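ENV 2140 Climate Policy and Society
Week 6 notes: Household emissions and who gets counted
Lecturer: Meenakshi Ramasamy
Tutorials: Ashwin Hegde, Qistina Nair
Notes updated June 17, 2024

Where we are up to

Last week covered national inventories and the difference between territorial and consumption accounting. If you missed it, read the Week 5 notes before these, as the terms are not defined again here. This week we move down to the scale of the household. The reading is Subbarao Annamalai's chapter on domestic energy in the course reader. The optional reading by Zhiqiang Bai is harder going and can be left until the essay.

1. Direct and indirect emissions

Direct household emissions come from fuel burned at home or in the family car. Gas heating, a gas cooktop and petrol are the usual ones. Indirect emissions come from everything the household buys or uses that was made or powered somewhere else. Electricity sits awkwardly between the two. Most inventories put it under the generator, while most household calculators put it under the home. Neither is wrong, but you can't add the two sets of results together without counting the same emissions twice.

Check the boundary before you quote a figure. A report that leaves out food and clothing will make a household look much cleaner than one that includes them. In the essay you are expected to state the boundary in your first paragraph.

2. Goods in the home

Textiles and furnishings are often left out of household estimates. The emissions occur at several stages: growing or making the fibre, spinning and dyeing, transport, washing and drying, and disposal. How large each stage is depends on the fibre, on the electricity supply where the work is done, and on how long the item is kept.
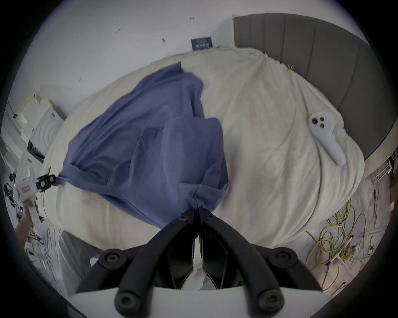
Fig. 1. Household textiles: blue cloth on a bed with a cream-white duvet.

The use stage is where households have the most direct say. Washing in cold water and drying on a line both cut energy use. Keeping an item longer spreads its production emissions over more years of use. Annamalai treats this as a simple division, and for this course you can do the same. If an item lasts twice as long, its production emissions per year are halved. Use-stage emissions don't fall in the same way, since washing goes on for as long as the item is in use.

Be careful with second-hand goods. A second-hand purchase only reduces emissions if it takes the place of a new one. Studies that assume full replacement tend to overstate the benefit. Bai calls this the displacement problem and spends most of his second section on it.

3. Case study: the Gratwood survey

We will use the Gratwood survey again in Weeks 7 and 8. It covered 196 households in one suburb. Each kept a diary of energy use, travel and larger purchases. The survey was run in two rounds, one in summer and one in winter, so that heating and cooling were both picked up.

Points to note from the survey:

Income was a better guide to total emissions than stated concern about climate change. Households that said they were very concerned were spread right across the range.

Household size mattered. People living alone had lower totals but higher emissions per person, mainly due to heating and appliances that would otherwise be shared.

Renters had fewer options. Many could not change the heating system, add insulation or put solar on the roof. Their diaries show a lot of small changes and very few large ones.

Air travel was rare in the diaries but very large when it occurred. A single long trip could outweigh a year of savings at home. For this reason the authors report results both with and without flights. Always say which set you are using.

The main weakness is that diaries are self-reported. People forget things, and people who agree to keep a diary may not be like their neighbours. The authors checked electricity entries against bills where the household agreed, but there was no similar check on purchases.
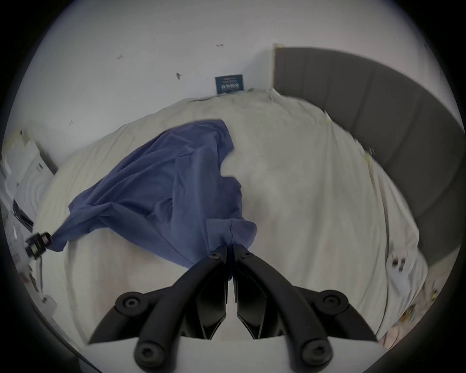
A second weakness is the location. Gratwood has a mild winter and most homes are detached. A colder place, or one with more apartments, could give a different pattern. Don't use the survey to make claims about the country as a whole. You can use it to show how a method works, or to raise a question that national data should answer.

4. Individual action and policy

There is a long argument about whether attention to household behaviour helps or distracts. One side says that personal choices are too small to matter and shift the blame away from large emitters. The other says that households vote, buy and talk to each other, and that policy tends to follow what people already accept. Both positions appear in the reader and you don't need to choose between them.

It is more useful to ask which decisions a household can really make. The Varghese rebate scheme is a good test. It offered $3,000 toward replacing gas heating with an electric heat pump. Take-up was strong among owners with savings and weak among everyone else, as the rebate was paid after the work was done - a household without the money up front could not use it. When the scheme was changed so that the installer claimed the rebate, take-up among lower-income owners rose. Renters were still left out.

Note the order of events if you write about this. The change to payment came before the advertising campaign, and several past essays have had them the wrong way round.

5. For the tutorial

Read Annamalai and the Gratwood summary tables. Bring a one-page answer to the following: which emissions in the survey belong to the household, and which belong to someone else? State your boundary and give a reason for it. Tutorial groups have a maximum of 8 people, so please go to the one you are enrolled in.

Qistina's group will start with the rental question. Ashwin's group will start with flights. Both will get to electricity in the second half.

Essay outlines are due at the end of next week. Send them to your tutor, with the student number in the file name.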